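Table clearing and waste sorting - participants wanted

Walham is looking for 30 adults to take part in sorting sessions in January. You will clear used food packaging and paper from a table, deciding which tray or bin each piece belongs in. Foil and paper are the main materials.

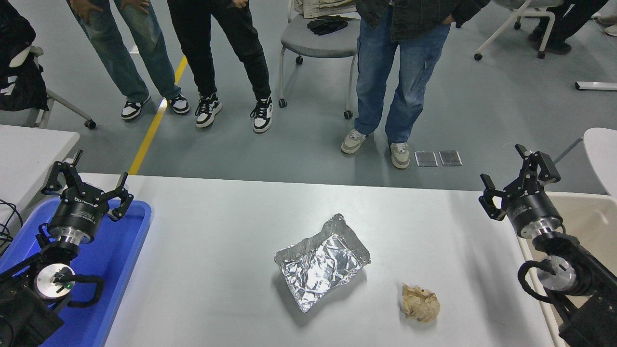
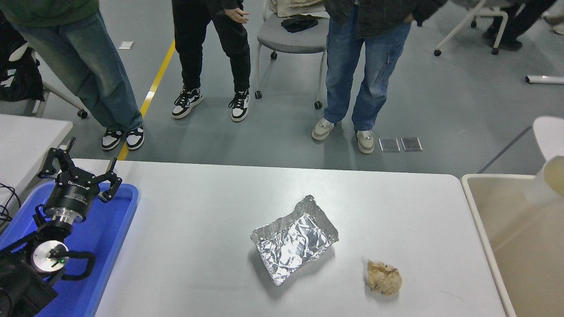

Crumpled foil and a ball of paper on the white table, with the blue tray at the left.

Each session lasts 60 minutes and you will be standing for most of it, so wear comfortable shoes. There are chairs for breaks. No experience is needed. We pay 100 pounds for two sessions, both of which must be completed.

To apply, write to Florin Vlad at Walham with your name and the days you are free - mornings fill up first.

Posted Dec 4, 2024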